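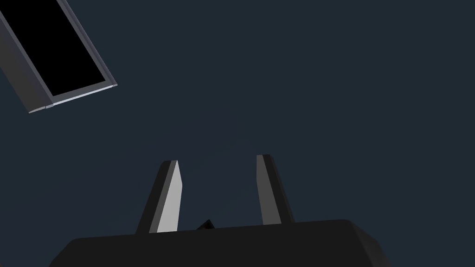 Okay so I've been learning to bake rye bread since September and I have opinions now. Thread, sorry in advance

First off, rye dough is not dough. It's wet cement. I kept adding flour because every wheat recipe I ever made had me waiting for a smooth ball, and I ended up with a brick I could've propped the garage door with

Second, get a scale. I used cups for the first four loaves and each one came out different. My go-to now is 800 grams of rye and 80 grams of starter, and I leave the rest of the recipe alone (mostly!)

The starter, by the way, came from a bakery in Nallton. I asked at the counter and they just handed me a jar?? Didn't charge me a cent. I've been loyal ever since

It smelled like nail polish remover for the first week. I panicked and fed it twice a day and it came around. If yours smells like that, it's probably hungry

Baking: I start hot, then drop it to 300 and let it go low and slow. My oven runs cool on the left side so I turn the pan halfway through

And then the worst part — you have to wait to cut it. I wait 48 hours, wrapped in a dish towel. I tried cutting one the same night and the knife came out looking like I'd been spreading glue

Caraway or no caraway? My whole family is split on this. I'm pro, my sister picks them out one at a time and leaves them on the edge of her plate

Trying a darker one with molasses next, the kind they sell at the market over in Whiteley. Will report back if it's edible

Also if anyone has a good use for stale rye besides croutons please tell me, my freezer is full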